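Praveck Publishes Handling Rules for Two-Armed Cleaning Robots
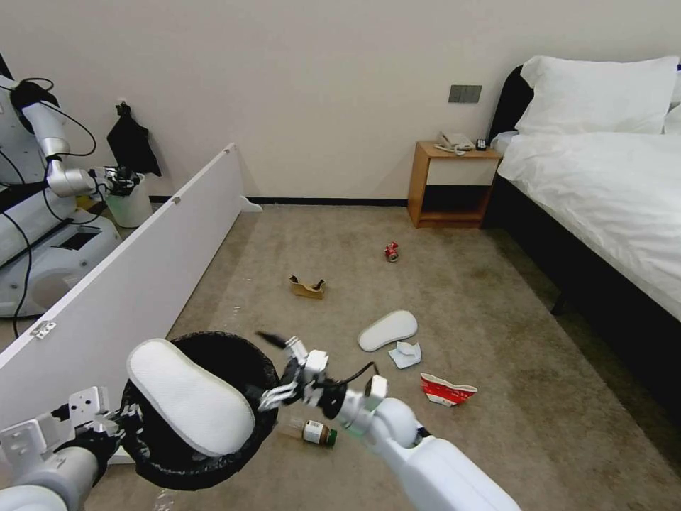 A two-armed robot with a tray in one arm reaches toward a glass bottle during litter pickup on a bedroom carpet.

Tuesday, June 6, 2023

The Praveck Institute has released a code of practice for robots that pick up litter in hotel rooms and other furnished sleeping areas. The code applies to machines with two arms that work at floor level near beds, nightstands and guest belongings. It takes effect in July for all trials carried out under the institute's supervision.

Under the new rules, glass must be handled separately from paper, card and soft items. A robot that closes its gripper on a glass object may not lift it more than 18 centimeters above the floor until the tray has been brought underneath. Objects that could belong to a guest, including footwear and insoles, must be set aside for a staff member to check and may not be placed in the trash by the machine.

The code also requires that each operator complete 100 supervised pickups before running a robot without a second person present. Where two robots share a floor, their working areas must be marked before either one is switched on.

"Operators asked us for clear limits that can be checked on the spot," said Aaliyah Lévesque, who led the drafting group. "A rule that depends on judgment alone is hard to inspect."

The draft received 64 written comments. Robot maker Skunholm and the hotel services firm Beaudoin both asked for a longer period to retrain staff, and sites already running trials will have until the end of the year to meet the operator requirement.

Hauke Ehlers, head of inspections at Praveck, will oversee the first site visits. Copies of the code are available from the institute's publications office.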